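Diary of a New Manager, week 11

May 20, 2019 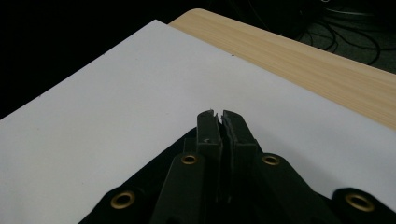

What do you do in a first one-on-one with someone who has been at the company nine years longer than you? You ask them what they would hate to see changed, and then you keep quiet long enough for them to tell you.

I got that from Isla Matheson over lunch and used it the same afternoon, and wow, did it work. I had an hour booked with our longest-serving scheduler and I was dreading it a bit. He wanted my job in the winter and we both know it. I asked the question, stopped talking, and let the silence sit. It felt like a full minute. Then he talked for forty! He'd hate to lose the Thursday handover call. He'd hate to see the night crew moved to the other building. He'd hate for anyone to bring back the color codes (I had been planning to bring back the color codes). I walked out with two pages of notes and a much better idea of what this team is proud of.

So that was today, and I'm still buzzing from it at nine in the evening with my dinner going cold.

I should back up, as I haven't written in here for two weeks. Evton bought the Guswood depot in the early spring and I came over with the deal. I'd run a team of five before. Now it's fourteen, on two shifts, and most of them had three managers in four years before I showed up. You can feel that in a room. People are polite and they wait you out.

My first month I did what I always do, which is fix things. I fixed the vacation calendar. I fixed the on-call list. I wrote a guide to the on-call list! And the whole time I was having these stiff little fifteen-minute check-ins where I asked "how's everything going" and everybody said "fine, busy." I have a notebook that says fine, busy on page after page. Isla laughed so hard when I told her that she had to put her fork down.

She doesn't give advice much, I've noticed. She asks what I tried, then what I was hoping for, and somewhere in between I hear myself say the thing. Today it was that I'd been running those meetings to make myself feel better. I wanted to hear that I was doing okay. Once that was out on the table it was pretty easy to see why they were so short.

Changes starting this week:

Half an hour each, every two weeks, and they pick the time. Night shift gets theirs at the start of the shift and I come in for it. No status updates in there at all, those go in the Monday sheet. And I don't bring the laptop.

I tried the no-laptop thing with two people already last week and the difference is huge. One of them told me she'd been taking the Trandis course on her own time, evenings, paying for it herself. It's $400 and we have a training budget that has barely been touched – I looked it up, there's $3878 left in it until September, when it resets. It would have just vanished. I put her form in before I went home. I'd like to get three or four more people through something before then, and I'm going to ask every one of them what they'd pick.

Not everything is rosy. I did lose someone. He gave notice on Friday and he's going to Entili for better hours and, he said, a desk by a window. He was nice about it. I asked if there was anything I could have done and he said "in March, probably." I've thought about that all weekend. In March I was writing the guide to the on-call list. I asked if he'd sit down with me again before his last day and tell me the rest of it, and he said sure, so I'm going to ask him the Isla question too, turned around. What would he have changed first.

HR sent over the survey from last year, by the way, more than 2000 comments across the whole company, and I read all the ones from our depot on the bus. The word that comes up again and again is "told." We were told. Nobody told us. Told the day before. Pay barely gets a mention in ours. That made me hopeful, oddly, as telling people things is free and I can start tomorrow.

And I am! The handover call stays on Thursdays, I'm going to say so in the morning in front of everyone, and I'm going to say whose argument convinced me. I want him to hear it out loud.

Things to ask Isla next time: how she handles it when two people want the same promotion. Whether she ever stopped feeling like the substitute teacher. Where she got that soup.

I have four one-on-ones this week, two of them with people I've hardly spoken to beyond good morning. A month ago I'd have been hunting for reasons to push them back. Tonight I keep thinking up things I want to know. How the old night rota worked before the sale, who trained who, why the good radio lives in the break room.

Okay, dinner. Reheating it.

17 shares
6 comments

Recent entries
Week 9: The vacation calendar is done and I am too pleased about it
Week 8: My first night shift
Week 6: Fourteen names, fourteen coffees
Week 3: Everybody says fine, busy
Week 1: New badge, wrong parking lot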